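Monday, April 29, 2024
Jessie Tosh

On Sunday, Niall Forsyth wrote:
> Before we put in the May order, can someone say what is still in the
> gray bin? I have the hairbrush and the bath sponge on my list as
> missing. Also, do we still want the cup? I can get a pack of 6 from
> Mishra if it has cracked.
>
> Niall

Niall,

Take the brush off your list. It's in the bin, the oval one with the black bristles and some red on the back. The sponge I would replace anyway. It is the cheap mesh kind and it goes flat after a few weeks, so please add 2 to the order, any color as long as it's bright.

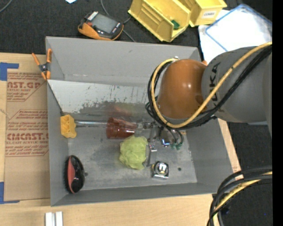
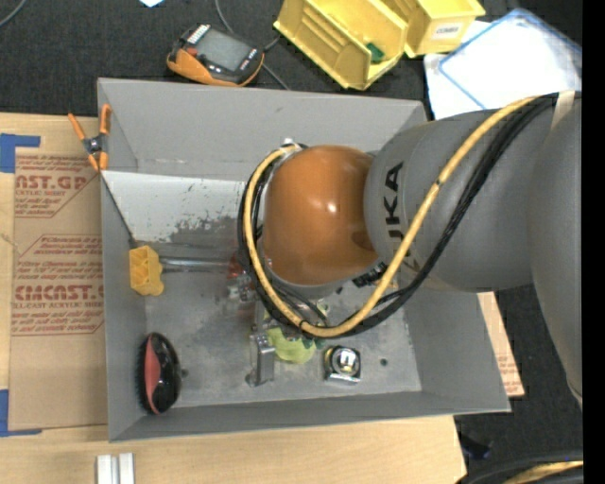 The little yellow block stays in the set. Joar asked about swapping it for a bigger one and I said no – we have used it since the start and I would like the May list to match the old one. Same goes for the small metal bracket.

The cup I have no strong feelings about. If the pack from Mishra is cheap, get it and put the spares in cabinet 67 with the other plastic things. If it isn't, leave it for now.

Two other items. The orange spring clamp on the rim of the bin belongs there, so please don't take it back to the tool drawer when you tidy. And the order number for the last Tonow delivery is 2813, in case they ask for it when you call. Munther has the packing slip.

I'm out on Thursday but will read mail in the evening.

Jessie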